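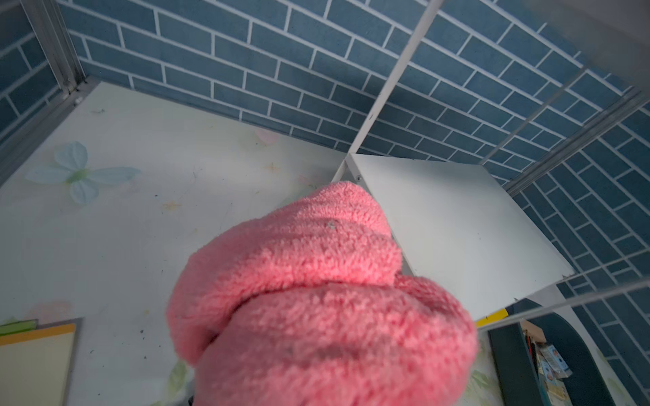 Pink towelling-type object with a folded ridge, in front of a white shelf panel.

Household Storage, Unit 3: Small shelves and what goes on them
Handout for the evening group. Tutor: Marites Samonte
Jan 14, 2025

Bring this sheet with you next time, along with the measuring sheet from Unit 2. If you missed Unit 2, Paora Goodwin has spare copies at the front desk.

1. What the unit covers

Small open shelves, the sort that stand on a worktop, a chest of drawers or a bathroom cabinet. Tall bookcases and anything fixed to the wall are in Unit 5. We look at soft things first (cloths, flannels, hand towels), then boxes and trays, then how to put the two together on one shelf.

2. Soft things

Looped fabric takes up more room than flat fabric of the same size. The loops hold air, and a folded cloth will spring up again after you let go of it. When you measure for a shelf, fold the cloth the way you mean to keep it, leave it for a minute and then measure the height. Do not press down on it with the ruler.

A thick cloth folded once gives a rounded edge and a ridge where the layers meet. Put the rounded edge to the front. It is easier to take hold of, and you can see at once how many you have. Folding in three makes a narrower pile but a taller one, so check the gap between the boards before you choose.

Yaowalak Noiphan asked last time about rolling. Rolled cloths work well in a tray with sides. On an open board they tend to come undone, and the end one goes over the edge. If you have no tray, fold.

Thick cloths should be fully dry before they go away. The middle of the fold is the last part to dry - feel there, not at the corner.

3. The two-tier shelf

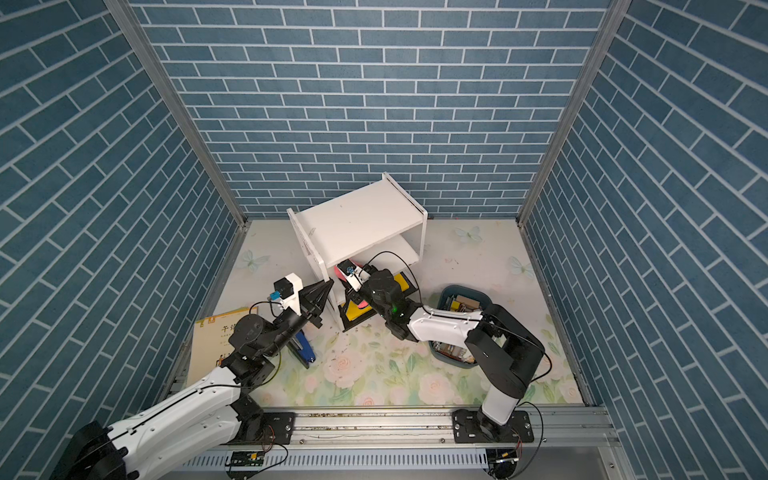

A two-tier shelf gives you three places to put things: the top board, the lower board, and whatever floor space is left under the lower board. People forget the third. On the white shelf here, the black-framed item with the yellow areas is under and in front of the lower board, so part of what is kept low down sits forward of the shelf. That is fine on a deep table. On a narrow worktop it means the front of the shelf is blocked, and you have to move one thing to reach another.

Turning the shelf at an angle can help in a corner. The open front then faces into the room, and you lose a triangle of space behind. Try it both ways before filling it.

Side panels stop things sliding off the ends of the lower board. They also hide what is behind them, so small items go to the middle and larger ones to the sides.

4. Order of work

Empty the shelf and wipe the boards. White boards show smudges, mostly near the front edge and at the corners where they are handled. A damp cloth is enough for most marks. Dry the board before you put fabric on it.

Check the screws. Turn each one by hand with a screwdriver until it stops, no further. On the Goka and Kongkaew sets we use in class the heads are small and wear quickly if the driver is the wrong size.

Put back the heaviest things first, at the bottom. Cloths go back last.

Leave a gap of 25 mm above any pile of folded cloths - less than that and the top one drags when you pull it out.

5. Before the next session

Choose one small shelf at home. Write down what is on it now, and where. Take everything off, sort it, and put back only what you have used in January. Allow 10 minutes for the sorting. Make a note of anything that would not fit and the reason.

Boonmee Srithong will go through the measuring sheets at the start. Questions about the class sets go to Uthai Sukprasert, who has the keys to the Idton cupboard.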